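Questions people ask before they book me

I'm a wedding celebrant, which means I stand at the front, say the important words in roughly the right order, and then try not to be in the background of your first kiss. These are the things couples ask most. If yours isn't on the list, write to me and it may end up here.

Are you a minister?

No. I run non-religious ceremonies, though I'm happy to include a prayer, a blessing or a reading your grandmother would like. If you want a full church service, you want a church, and they tend to come with their own person.

Is it legal if you do it?

In most places I work, yes. You get the license, I sign it, your witnesses sign it, and I mail it back. Picking up the license is your job. I've had a couple realize at breakfast that each thought the other had done it, and we held the ceremony anyway and did the paperwork on Thursday at the county office, with cake left over for the clerk.

How long is the ceremony?

Most of mine run a little under half an hour. If there's a lot of music, or an uncle with a poem, it can stretch. Past that point people start looking at the bar, and I don't blame them.

How many times do we meet?

I include 2 long conversations, one with both of you and one closer to the day. I also send each of you 13 questions to answer separately. Please don't compare notes. The gap between your two versions of how you met is usually the best part of the script.
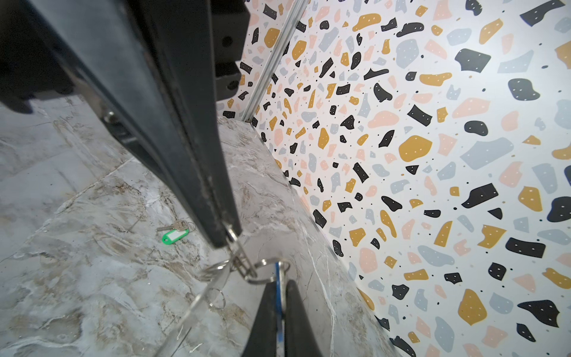
Can we write our own vows?

Most couples do, and I'll help as much or as little as you want. Send them to me a week ahead so I can check that one of you hasn't written a page and a half while the other has written "I love you, obviously." I won't show either of you the other's. I'll only say "maybe a bit more" or "maybe a bit less" in a very calm voice.

What if one of us cries?

Then we wait. I carry tissues. I've also been known to need one myself, and I'd like that not to be mentioned in reviews.

Where do you travel?

I live in Lillen and cover everything between there and Cositz at no extra charge. Anything up to 60 miles beyond that costs you gas money. Farther out, I'll need a bed for the night, and I'm not fussy about the bed. The old mill at Jerkow is lovely but the road to it is not, so please give me good directions and assume my phone has given up.

Do you use a microphone?

For more than 70 guests, always. For fewer, it depends on the wind and on how many small children have been invited. I bring my own speaker, a battered Duan that has survived rain, confetti and a goat.

Can our dog carry the rings?

Sure. Just give the dog a handler, and give the real rings to a human.

What do you wear?

Gray or navy, unless you ask for something else. I've done a ceremony dressed as a pirate. I charged the normal rate and got to keep the hat.

When should we book?

Summer Saturdays go first, often a year out. November is wide open, and the light is better than people think. A deposit holds your date and the rest is due two weeks before the wedding. If you have to move the day, I'll move with you at no charge as long as I'm free.

What if it rains?

You'll get wet, or you'll go inside. Please decide where "inside" is before the morning of the wedding, and tell the person bringing the chairs.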